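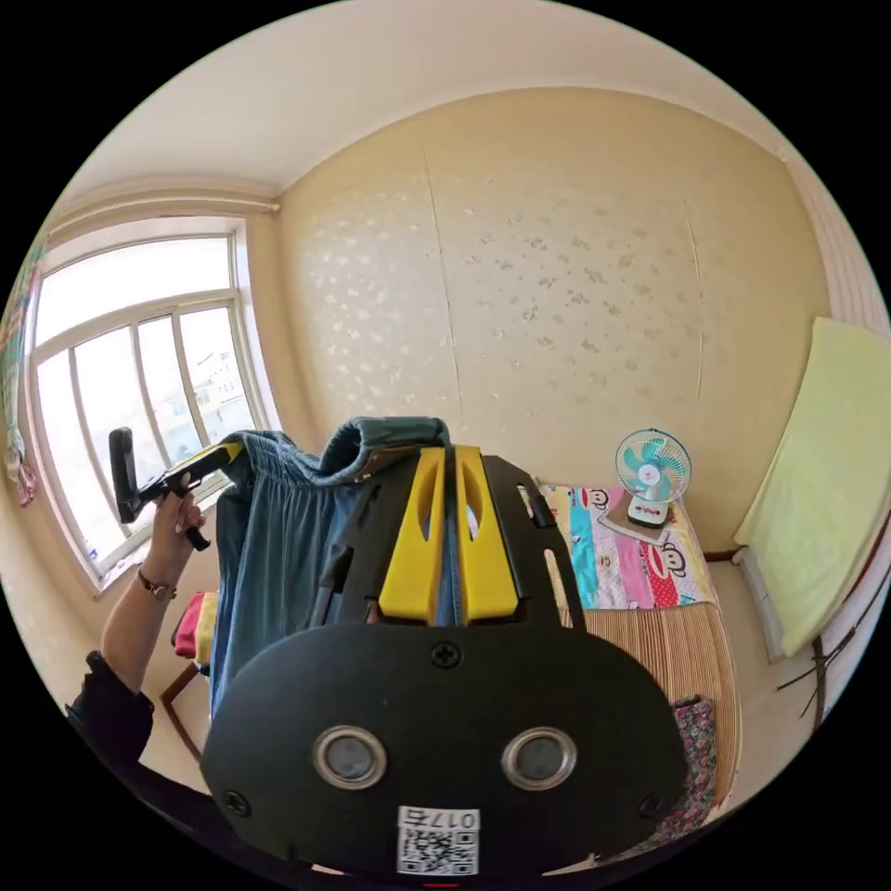

Elastic-waist denim by a bedroom window, with more folded clothes waiting under the sill.

The small bedroom wash

Pull-on jeans are the least fussy thing in most wardrobes and the most annoying thing in most folding piles. The waistband gathers, the front and back panels don't want to line up, and a pair folded like ordinary jeans comes out of the drawer with a crease running off toward one knee. People who wear them every day tend to give up and stuff them in.

The fix takes a few seconds. Hold the waistband at both ends and let the legs hang. Pull the elastic out to its full width once or twice so the gathers even up, then bring the two ends together so that one leg lies over the other. Lay the trousers down, tuck the point of the seat in toward the legs, and fold from the hem to the waist in thirds. The waistband ends up on the outside of the bundle, where its bulk does no harm. In a drawer, stand the bundles on the folded edge. On a shelf, stack them with the waistbands facing alternate ways or the pile will lean.

Denim with elastic in it has one other habit. It dries unevenly. The legs can feel ready to put away a good while before the waist is, and a damp waistband in a closed drawer will smell by the end of the week. Peg the pair by the hems with the waist at the bottom and open, and feel inside the casing before you fold.

This is the sort of detail that gets left out of storage advice, which is mostly written for houses with a laundry room, a linen cupboard and a spare bed to sort on. A lot of us sort on the bed we sleep in. I spent April looking at how people manage clothes in one room, starting with my own flat, which has a bedroom where the bed reaches nearly to the far wall and the only clear floor is a strip under the window.

The stool

Most small bedrooms have a chair or stool that nobody sits on. Organizing books treat it as a failure. I've come to think it is a reasonable piece of equipment, provided it has one job. Clean folded clothes go on it, on their way to the drawer. Worn clothes that aren't ready for the wash go on a hook behind the door. Once the two kinds mix, everything on the stool has to be sniffed, and most of it ends up being washed again.

A wooden stool is better for this than an upholstered chair. It has a small flat top and no arms, so the pile can only get so high before it falls over, and that sets a limit without anyone having to be strict about it. Mine holds a week of T-shirts and two sweaters. It came from the Papadopoulos second-hand warehouse for $20 and needed one leg glued.

Under the window is the usual place for it, and it's a good one as long as you remember the sun. Reds fade first in my experience, followed by navy. A folded shirt left on top of the pile through a bright month will show a paler rectangle when you shake it out. Turn the top item face down, or drop a tea towel over the lot.

The bed as a table

A bed is the biggest flat surface in the room and the right height for folding if you're kneeling, though it's hard on the back if you're standing. A soft duvet makes it worse. Anything you smooth on a duvet sinks in the middle and wrinkles again. A woven mat of straw or bamboo helps, and people who sleep on one through the hot months already have a decent folding surface. It is firm and slightly grippy, and sleeves stay where you put them.

The mat needs its own care. Wipe it with a cloth wrung nearly dry, along the weave, and stand it on its edge near an open window until both sides have aired. Never fold it when it's cold and dry, or the strands will crack along the line. Roll it loosely and tie it with a strip of cotton. Check the edges for splinters at the start of the season, particularly if you lay knits on it.

For those who don't own a mat, a folded cotton blanket under a flat sheet does nearly as well. Bevow, the housewares shop near my tram stop, sells a padded folding board for $146. I borrowed one for a fortnight and used it four times. It has to be stored somewhere, and in a room this size that somewhere was on the bed.

Sheets, and the printed ones especially

Cartoon sheets hold on in households for years after the child they were bought for has grown out of them. They're usually thin and soft by then, and quick to dry, which makes them useful for exactly this kind of room. Put one over the head of the bed when you're sorting. It keeps lint off the pillowcases and you can gather it up by the corners if someone comes to the door.

Wash bright prints inside out in cool water with other colours. Pinks and reds should have a wash on their own the first time or two. Fold printed sheets with the pattern outward so you can find them, and keep each set inside one of its own pillowcases.

The fan

A small desk fan belongs in a laundry routine if there's no balcony. Point it across the clothes, with the window open a hand's width on the far side, so that the damp air has somewhere to go. Pointing it straight at a rack dries the front row and leaves the rest.

When a fan has to sit on the bed, put something flat and firm beneath the base. Bedding shifts, and a fan that tips onto fabric can have its air blocked. It shouldn't be left running there when you go out. Clean the cage before summer with a damp cloth, unplugged, and do the blades too if the cage comes off. Mint and white plastic both show grey fluff early, so at least you know when it's due.

The expensive alternative

I did get a quote. Gramska, a fitted-furniture firm, will measure a bedroom and build drawers under the bed and a cupboard over it. For my room the figure was $3,799, delivery extra. Pluneck, a smaller workshop, came in at some $4,000 with softer-closing drawers and a longer wait. Both would have given me more storage than I have clothes.

I haven't ruled it out, but the room has a cornice and an uneven wall, and both firms wanted to box those in. I like the cornice. For now I've put a second rail in the closet at waist height for shirts, moved the winter things to a case on top, and cleared a drawer for denim.

The pull-on jeans are in the front row of it, standing up. There are two pairs with wide gathered waists and one with a flat front that folds like anything else. I do them last, after the shirts and before the socks, and they go straight from the bed to the drawer without a stop at the stool.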